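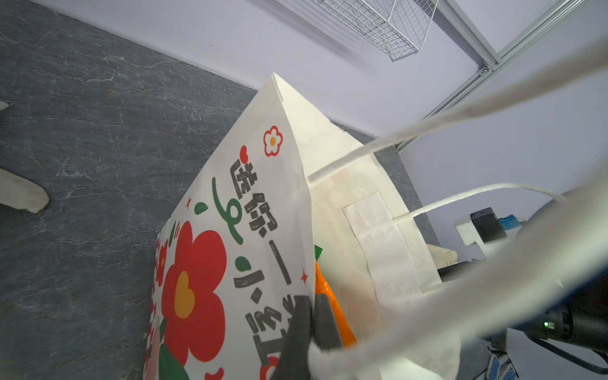
Lenihan Shared Workshop
Bench Automation Inspection Checklist, with Comments

Project: Tavari bench arm, bag and parcel handling
Location: Stevard Room, stone-topped bench
Inspection date: May 6, 2021
Type of inspection: Routine, before members' open hours
Form number: 204

Each item is marked Pass, Pass with comment, Correct before use, or Not inspected. Items marked Correct before use must be cleared by a second inspector.

Section 1. Bench and frame

1.1 Frame fasteners tight at all joints
Pass with comment. One rail joint on the upper run accepted a further quarter turn. The joint is to be marked with paint pen so that movement can be seen at the next inspection.

1.2 Frame secured against tipping
Pass.

1.3 Bench surface clean and dry before power-on
Pass.

1.4 Items not needed for the task removed from the arm's reach
Correct before use. Small objects were left on the surface near the arm. Members are reminded that anything not part of the task belongs on the shelf under the bench. The wire-mesh basket on the wall may stay in place provided that the software boundary keeps the arm below it.

Section 2. Arm and power

2.1 Emergency stop within reach of the operator's seat
Pass. Tested three times.

2.2 Indicator light working
Pass. Green in the ready state.

2.3 Cables free of cuts, kinks and crushed sections
Pass.

2.4 Cable slack sufficient at full extension
Pass with comment. Slack is sufficient, but the cable can drop onto the bench when the arm is drawn back. A second clip is recommended.

2.5 Power supply ventilated and off the floor
Pass.

2.6 Speed limit set for shared use
Pass. The limit is set to 15 percent in the Dromodov controller. Members may not raise it during open hours.

Section 3. Gripper

3.1 Finger surfaces intact, no tears or hardened areas
Pass with comment. Light wear at the tips. Replace at the next service.

3.2 Fingers close evenly
Pass.

3.3 Closing force suited to the object
Pass with comment. On paper bags, the fingers should close on the rim with one finger outside the front panel and one inside the mouth. Items in the bag should be kept clear of the inner finger. A soft toy will tolerate contact; a boxed or fragile item may not.

3.4 Object released when the stop is pressed
Not inspected. The present firmware holds its grip on stop. The inspector has no objection to this, but the behavior must be written on the bench card.

Section 4. Test objects

4.1 Objects free of sharp edges, glass and liquids
Pass.

4.2 Weight within the project limit
Pass. The heaviest item on the list is recorded at 798 grams.

4.3 Loose handles, strings and loops controlled
Correct before use. Twisted-paper rope handles stand well above the rim of a gift bag and can pass in front of the arm or over the fingers. A loop that settles behind a finger may pull the bag over when the arm lifts. For the next session, handles are to be folded down and taped, or the approach path moved to the side without a handle. If handle work is itself the purpose of the session, the operator is to keep one hand on the stop throughout.

4.4 Bag handles firmly attached
Pass with comment. Check the glued patch on the inner wall before each session. Discard any bag on which the patch has begun to lift.

Section 5. Camera and view

5.1 Wrist camera mount tight
Pass.

5.2 Lens clean
Pass.

5.3 View of both fingers unobstructed
Pass with comment. A rope handle close to the lens is strongly blurred and may cover part of the fingers. Operators should not rely on the wrist view alone when a handle is raised – the bench must also be watched directly.

Section 6. Records

6.1 Session log up to date
Pass. 100 runs entered since the previous inspection, with stops noted.

6.2 Bench card posted and readable
Correct before use. The posted card describes the earlier gripper.

Result: Conditional. Items 1.4, 4.3 and 6.2 are to be corrected. Item 3.4 is to be inspected once the new bench card has been posted. The arm may remain powered for setup work at the set speed limit, with no members seated at the open side of the bench.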